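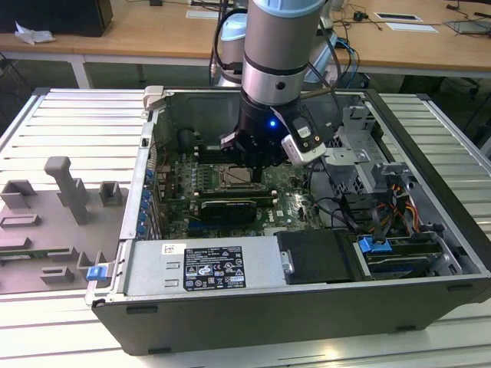
By the Tudness Kids page writer

What is a wheelbase?

Turn a skateboard over. Two metal parts called trucks hold the wheels. The wheelbase is the space between them, measured from the inside bolts of one truck to the inside bolts of the other.

A board with a 15 inch wheelbase turns quickly. A longer one turns slowly but feels steadier - good for rolling down a long path.

Try it: measure your board, then a friend's. Ride both in a flat place with your helmet on. Which one turns more easily?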